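Handout 6: Site Visit to the Woterico Demonstration Lab

Read before the visit. Bring a printed copy; there is no wireless access for guests in the lab.

6.1 Purpose

The visit covers the material from weeks four and five (parallel grippers, wrist-mounted sensing, simulated training) as it is applied to household interiors. Woterico runs its demonstration in two halves. The first is held at the workstations and uses the Plilau simulator. The second is held on the lab floor with a physical arm running the same controller. Most of the written questions concern the first half.

6.2 Terms used by the presenters

Episode – one attempt at a task, from reset to success or timeout.
Layout – one arrangement of walls, floor, cabinets and fixtures. The Plilau library holds 837 layouts.
Wrist view – the view from a virtual camera mounted behind the gripper and moving with it.
Mallet – the in-house controller. It takes the wrist view and joint positions as input and returns a motion command and a finger width.

6.3 First half: simulator

The presenters load a layout, place the arm, and step through an episode at reduced speed. Each episode is limited to 2,000 control steps. The wrist view is shown on the main display and the joint values on a second one.

Note how little of a room the wrist view contains. The palm and both fingers stay in view, and the rest must be inferred from surfaces that are often only partly visible. Corners are a useful case. Wall edges and grout lines give strong straight features, but dark materials under low light reduce the contrast available to the controller.

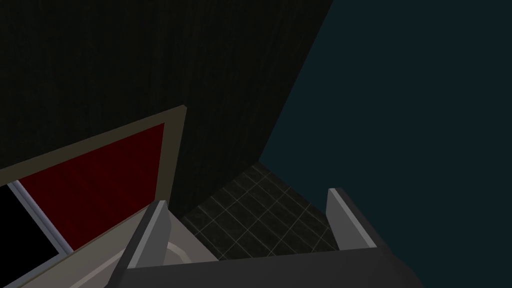 Source: Woterico, Plilau simulator, wrist view. Reproduced for course use.

Points to take from the figure:

The fingers are apart with nothing between them, and the floor tiles show through the gap. A grasp check based on finger width alone cannot tell an open hand from a hand closed on a wide object. Mallet therefore compares the measured width with the region between the fingers before it reports a grasp.

The two fingers do not look alike in projection, although the hand is a parallel type. The left one reads as a broad flat plate, the right one as shorter and more upright. Do not estimate finger length from a single wrist view.

The wood-grain wall and the teal wall differ in texture as well as color. The teal surface is smooth, so a feature tracker will find few points on it. The red cabinet panel has a light tan border, and that border is a better candidate for tracking than the panel itself.

6.4 Second half: lab floor

The physical arm is a Nokimach unit with a payload suited to light kitchen items. Stay behind the yellow line while the beacon is lit. The presenters run a door-opening task 31 times and log each result; copy the totals from the board at the end.

Compare these totals with the simulated run, which consists of 3,219 episodes of the same task. State the success rate for each and give a confidence interval. The two samples differ greatly in size and the intervals should show it.

6.5 Written questions

1. Which inputs to Mallet are available in both halves of the demonstration, and which differ in quality?
2. Describe one failure seen on the lab floor. Could it have occurred in the simulator as configured?
3. Propose a change to the lighting range used in training and state what it would cost in episodes.

Answers are limited to two pages – plots not counted.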